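Notebook, laundry and folding notes, Drasetby room
Tuesday, October 15, 2024
Written by Orhun Özkan

Today the T-shirt on the bed. I want one folding order that Remzi and I can both follow, for the Bumine guide. The sheet is the cream-beige one. It is soft and the cloth holds on it a little, so I smooth the shirt with short moves.
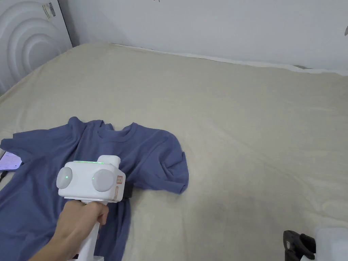 Blue T-shirt on the sheet, neck open, one sleeve folded back on itself.

The sleeve is the difficult part. If it stays twisted, the fold becomes thick on one side. My order for now: sleeves flat, then neckband, then both sides to the middle, hem last. Ekrem prefers to begin from the hem. We did not agree yet.
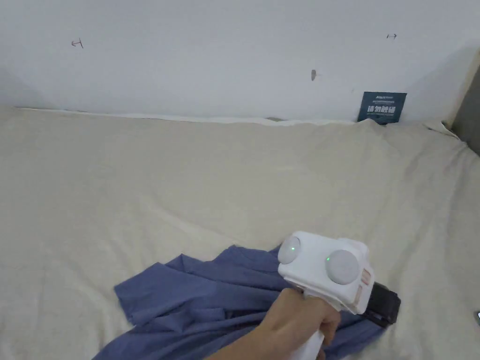
Blue garment crumpled on the bed, "do not touch" card by the wall.

The card with 请勿触碰 stays where it is. Please pull the sheet straight only from the near side. There is also a dark gray smudge on the wall, ask Muammer Kozan what cleaner is good for this paint.

Next: same order with a long-sleeved shirt.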